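Flodora Crisper Box, large
Reviewed by Jolene Wihongi
November 5, 2021

The leaflet says vegetables keep "up to three times longer." Longer than what? It doesn't say. I paid for mine, used it for 17 days, and kept the same groceries in a plain plastic bag on the shelf below.

The lid is decent. It closes with one hand and hasn't warped in the dishwasher so far. The vent dial is another story. It has 5 settings, and I couldn't find any difference between the second and the fourth. Lettuce did better in the box, I'll give it that, maybe by two days. Celery went limp in both.
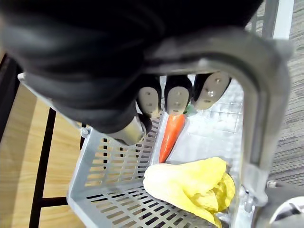
Carrot, the vegetable I trusted least in this test.

Carrots keep for weeks in almost anything, so a box that keeps carrots hasn't proved much. Flodora puts them first on its chart anyway. Herbs are on there too, and my cilantro was slime by day six.

Replacement filters are sold separately, and you're told to change them every month. I skipped the first change and saw nothing worse happen.

If you find it on sale in December, fine. At full price I'd buy the Fendard tub and a roll of paper towels.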